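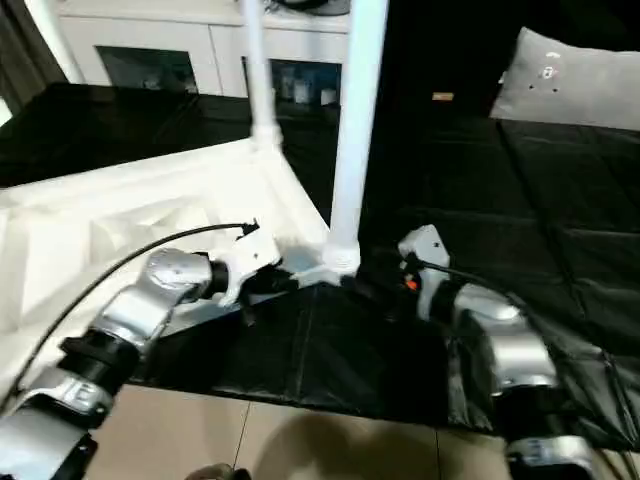

Replacing the display stands at the Bisden shop took up most of October. The old ones had been in use since we moved from Zullbridge and several had cracked at the joint between the pole and the base. The new stands come from Toivonen and we ordered 65 of them, enough for both floors with a few spare. They are white plastic, with a broad base panel and upright poles that join on near the bottom. We have been working on them over a black sheet spread on the floor, and anyone doing the same in the stockroom should put a sheet down first, as the bases pick up marks and the white does not clean well. Allow plenty of headroom for the poles.

Check the base before you fit anything to it. The underside is left hollow to keep the weight down and the walls inside are thin, so hold it by the outer edge when you turn it over. Wipe any dust out of screw threads with a dry cloth – no oil or grease, please. If a threaded part goes stiff after the first turn, back it off and start again. Two people can do a stand in 90 seconds once they have had some practice.
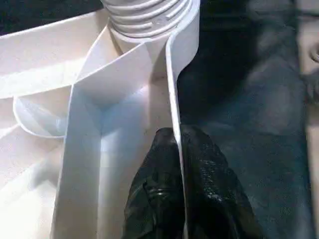

Adelmo Monti asks whether the threaded necks will stand up to being taken apart for every fair, having seen the old ones wear out that way. Toivonen's advice is to leave the base and its fittings together and only take down the poles, and we will do that from now on. Spare fittings are kept in the Prarkar cupboard on shelf 2. Please write down what you take.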